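The Last Ferry to Flercombe

Missed the five o'clock. Of course I did.

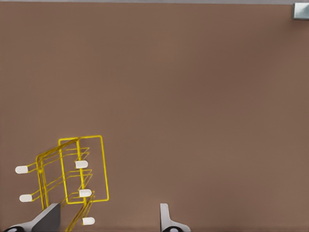 So there was one more, the late boat, the Lillik, and she didn't leave until nine and she only went if the tide said so. I bought a ticket anyway. Number 146. The woman at the window tore it wrong and gave me the bigger half.

My aunt's house was on the far side. My house now, or it would be if I got there before noon on Wednesday and signed. That was the rule, some old island rule from 1651, you come in person or it goes to the parish. A letter wouldn't do. A phone call wouldn't do. I'd asked twice.

Waiting room. One bench, a heater that clicked. A man with a dog asleep on his boots. The dog's name was Tello, it said so on the collar, and Tello was the only one of us who looked comfortable.

"Going over?" the man said.

"If it goes."

"It goes." He looked at the window, all black and rain. "Mostly."

I got a coffee out of the machine and didn't drink it. Kept thinking about the stairs in that house. I was seven the last time, and I'd counted them every night going up, and every night I got a different number, and my aunt said that was fine, the house was still making up its mind. I believed her for years. I think I was in college before I stopped.

Nine came. Then nine-twenty. Then a bell, and a kid in a yellow slicker waving a flashlight at us, come on, come on.

The boat was smaller than I remembered. Everything was going to be smaller, I told myself, get ready for that. Four of us on board counting the dog. We went out past the harbor wall and the floor dropped and came up again and my stomach stayed down their with the fish.

The man shouted something.

"What?"

"I said did you know her! The old lady up at Fisa!"

Fisa was the house. I hadn't told him that. I hadn't told anybody.

"She was my aunt!"

He nodded like I'd given him the right change. He didn't say anything else for a long time. Rain sideways. The engine coughing, catching, coughing. Somewhere in the middle the kid cut the lights, and I grabbed the rail, but it was only so he could see the marker – a little green blink, way off, then gone, then back.

"She paid my fare once," the man said. Closer now, not shouting. "Fifty-six years old, I was, and not a cent on me. I never paid it back."

"I'm sure she didn't mind."

"She minded. She wrote it down."

That was her, all right. She wrote everything down. There'd be about 400 notebooks in that house, and I was going to have to do somehting with every one of them.

We bumped in at Flercombe a little before eleven. No lights on the dock. The kid threw a rope and jumped after it. The man dug in his coat and came up with some coins, wet, and pushed them into my hand and closed my fingers over them.

"You cross it out," he said. "Tonight. Before you sleep."

Then he went off up the left-hand road with the dog trotting behind, and I went right, up the hill, running some of it. The key was where it always was. The door stuck – then didn't.

I put the coins on the hall table. Stood there dripping. Then I went up in the dark to look for the notebook, one hand on the wall, counting.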